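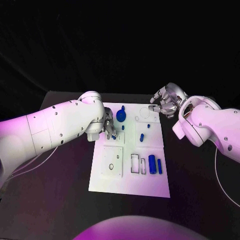
March 1, 2021

Notes from the weekend before I forget it all. Grill pizza, third try. Ro-un and Eldana both reading this so correct me in the margins if I got the times wrong.

Dough. Made the night before, 2 batches, same flour, same salt. Batch A the usual, batch B with a bit less water and a spoon of oil. Balls at 232 g each, which is what we settled on in January after the big ones flopped over the edge of the stone. Still like that size. Eldana wants bigger for the kids to share, I say make two.

Batch A too slack again by the time guests were here. Sat out 120 min on the counter and went to soup at the edges. Batch B fine. Next time A comes out of the fridge 90 min before, no sooner, and the lid stays ON - got a dry skin on three of them and had to fold it under, you could taste it in the crust.

Grill. Old Hullon, both side burners on high, middle off. Stone in from cold. Took forever. The dial on the lid says whatever it wants so I went by the cornmeal test (toss a pinch, if it goes brown quick you're ready, if it goes black you waited too long). It went black. First pie was scorched underneath and pale on top, Ro-un ate it anyway, standing up, in the driveway.

Turned middle burner on low, lid down, left it alone. Second pie much better. Rotated half way with the long tongs. Third and fourth the best of the night, good spots underneath, cheese just starting to brown. After that it got dark and windy and everything took almost twice as long. Stop opening the lid to look!! Note to self.

Toppings.
Plain with basil - gone first, always is
Sausage and onion - cook the onion down before, raw was a mistake
Potato and rosemary - Eldana's idea, sliced too thick, still crunchy. Worth another go w/ thinner slices
Pineapple - my brother in law's, no comment

Sauce was the Lirico tomatoes, crushed by hand, salt, nothing else. Ro-un says it needs garlic. We had this out already. Will do one jar each way and people can pick.

Cheese: grated it way too early and it clumped in the bowl. Also bought too much, there's a bag in the freezer door, use that first.

Mrs. Afolabi from next door brought over the green pepper sauce in a jam jar. Put it on everything. Asked for the recipe, she said she'd think about it. Need to return the jar, WASHED, with something in it. Maybe the lemon bars.

Things that ran out: napkins, ice, propane nearly (swap the tank before next time, the place on Nultcombe closes early). Things that did not run out: salad. Nobody wants salad at these.

Kids were up til past ten and had a great time, the little one fell asleep on the coats. Lovely night really, even with the first pie. Everyone squeezed in the kitchen when the wind picked up, same as last time, and nobody would go sit in the living room where the chairs are.

For next time -
Batch B dough only, drop A
light the grill earlier, middle burner low from teh start
peel: more semolina, one stuck and turned into a calzone
borrow Ro-un's second peel
try one with the leftover roast squash, Eldana has half of it
fewer toppings per pie, I keep writing this down

Leftovers: four slices plain, two potato. Reheated this morning in the dry skillet w/ a lid, better than the oven by a lot. Potato ones actualy cooked through now.

Still can't find the good pizza wheel. Eldana check your bag pls.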